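How to budget for a robot arm without selling the van

Farcombe Workshop Notes, 15 May 2020

The arm is the cheap part. I'm exaggerating, but only until you've priced the rest. Before you ring a supplier, pick one dull job and plan the spending around that. Ours is a plastic water bottle and a red tray.

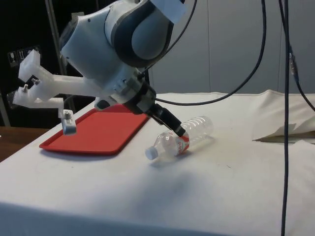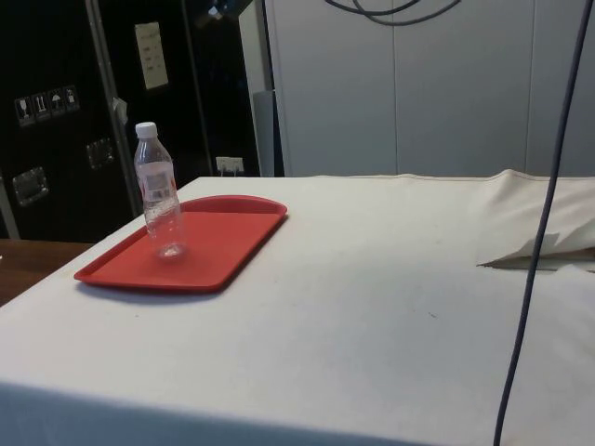 Step 1. Write down the job

One sentence. If it contains "and also", you are budgeting for two robots. Note every way up the object might be, standing or lying down, as each may want a different gripper.

Step 2. List the bits that aren't the arm

Gripper, brackets, table, cables, something to hang the cables from. Our list came to 22 lines and the brochure mentioned two of them. Printed brackets are fine for trials. Allow for printing them again.

Step 3. Get two quotes

We asked Catetti and Karunaratne in April. One quote left out delivery, the other left out training, and both looked splendid until we put them side by side.

Step 4. Budget for time

We allowed 98 hours for setting up and used almost 140. Put a day rate on yours, even if it's you doing it in the evenings.

Step 5. Keep 20 per cent back

Don't tell anyone where it is. Ours went on spare fingertips from Dreso and a longer table.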